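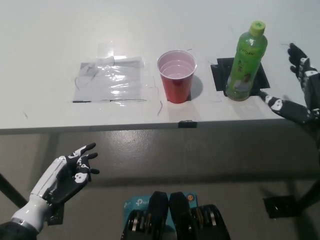

A clinic is a place where people go when they feel ill, when they have hurt themselves, or when they need a check-up. Every clinic costs money to run. The nurses and doctors have to be paid, and so do the people who clean the rooms and answer the telephone. Even small things have to be bought. A plastic cup, like the red one on the white table, costs very little, but a clinic that gives every patient a drink of water with a tablet will use a great many of them. This page explains where the money comes from.

Two ways to pay

There are two main ways to pay for health care. The first is called public funding. Grown-ups who earn money give part of it to the government. This part is called tax. The government puts the tax together and spends some of it on clinics and hospitals. When a patient visits a publicly funded clinic, there is usually nothing to pay at the door.

The second way is called private payment. The patient pays the clinic directly, or an insurance company pays for them. Insurance means that many people each pay a small amount every month. When one of them is ill, the company uses that money to pay the bill.

Most countries use a mixture of the two. The mixture is different from one country to the next.

Two clinics compared

The town of Fliltham has a public clinic. It has four treatment rooms and it is open to anyone who lives in the town. A child with an earache can be seen there without paying. If the problem is not urgent, the child may have to wait. In April the usual wait for a hearing test was 14 days.

The town of Irkby has a private clinic called Plelanley. A hearing test there costs 40 pounds. The wait is shorter, but a family that does not have 40 pounds to spare cannot use it unless they have insurance.

Why there is a wait

A hearing test takes around 10 minutes. One nurse can test only one person at a time. If more people ask for a test than the nurse can see in a day, the others are given a later day. The list of people waiting is called a waiting list.

Waiting lists are not always in the order that people joined. A nurse first decides how serious each problem is. This is called triage (say "tree-ahzh"). A person who cannot breathe properly is seen before a person with a sore toe, even if the sore toe arrived first.

Who decides?

In a public system, the government decides how much tax money goes to health care. Adults can vote for the people who make this decision. In a private clinic, the owners decide what to charge, but they must still follow the safety laws.

People disagree about which mixture is best. Some would like more public clinics and higher taxes. Others would like more private clinics, so that patients have more places to choose from.

Words to know

Tax: money that people pay to the government.
Insurance: a plan in which many people pay in and the money is used for those who need it.
Triage: deciding who needs help first.
Waiting list: a list of people who will be seen later.

Aidoo Junior Fact Pages. Last checked 2023-10-04.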